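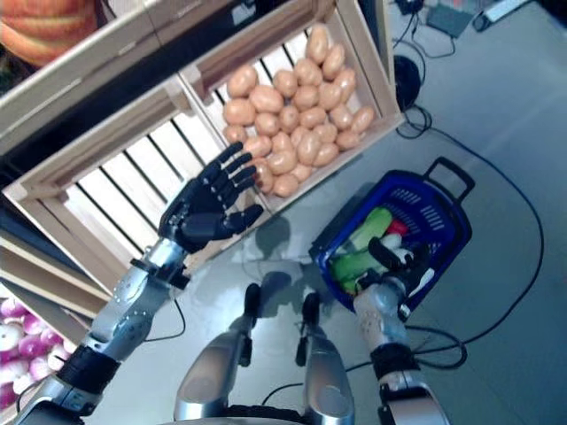 Grip faults on the Elley produce-picking setup: frequently asked questions

Last updated 15 December 2024

This page is for sites running Elley humanoids on produce picking with Skevance hand software. It covers the grip release fault first reported in July, what to do if you see it, and how the fix is being handled.

What is the grip release fault?

After a pick, one hand stays closed when it has been told to open. The arm may still try to carry on with its next move. If the fingers are inside a basket or crate at that point, the robot can drag the container or push down on whatever is in it.

The controller logs the fault as code 3665. On older versions the same event shows up as "hand timeout" with no number.

Which units are affected?

Units with Riketti hand drivers and hand software earlier than version 7. The driver type is printed on the label inside the wrist cover. The software version is on the Status page of the operator console, under Hands. Left and right are listed separately and can be different, so check both.

Does it affect both hands?

It can. Most of our reports are for whichever hand does the placing, as that hand opens and closes inside the basket. We have had a few reports for the hand that picks from the crates.

Has anyone been hurt?

No. We have reports of bruised produce, split basket rims and one robot that went down onto its knees after its hand caught in a basket handle. The arm is strong enough to trap a person's fingers against a hard surface, so we treat this as a safety fault.

What should I do when it happens?

Press the emergency stop. Don't use Pause. Pause holds the arm in position with the motors on, and the arm can move when you resume.

Wait until the console shows both arms as unpowered. The arms will sag a little when the power drops, so keep your own hands out of the crates and the basket until they have settled.

Then turn the manual release on the back of the hand a quarter turn and open the fingers one at a time, starting with the thumb. Lift the hand clear before you move the basket.

Can I just pull the basket free?

Please don't. The finger joints can be bent that way, and a bent joint makes the fault more likely the next time. If the handle is caught between the fingers, fold the handle down after the hand is open.

Can I restart and keep working?

Once only, after a full power cycle and a hand check from the console. If code 3665 comes back during the same shift, take the unit out of use and open a ticket.

What causes it?

The driver judges grip from motor current. Pressing against a packed pile of potatoes or squash looks to it much like holding an item, so it keeps the grip on when the release command arrives. Version 7 adds a check on finger position and gives the release command priority over the grip hold.

We first thought the wrist cable was to blame and replaced it on several units. That made no difference. If your wrist cable was replaced under the July notice, you don't need to change it back.

Are some items worse than others?

Loose, heavy items in deep containers are the worst. Potatoes and onions account for most of the reports. Large single items such as pumpkins have not triggered it so far.

How was the fix tested?

Areti Sfakianakis and the test group at Psarras ran 192 basket picks on version 7, using mixed vegetables in slatted crates. The hand failed to release 3 times. In all of those the new check caught it and stopped the arm before it moved on. The failed releases are still being looked at, and a further update will follow.

Do I have to change how the work area is set up?

Yes, until you are on version 7. Leave the basket standing free on the floor and don't clamp it or wedge it between crates. Route power and data cables away from the feet and away from the side where the basket stands. Nobody should reach into a crate or basket while the arms are powered. This last rule stays in force after the update.

How do I get version 7?

It is offered on the console under Updates. The robot has to be on its stand with both hands empty. Run the hand check on each side when it finishes.

What do I put in a ticket?

Serial number, which hand, what it was picking, and the log from the time of the stop. Please save the log before the power cycle, as restarting clears it.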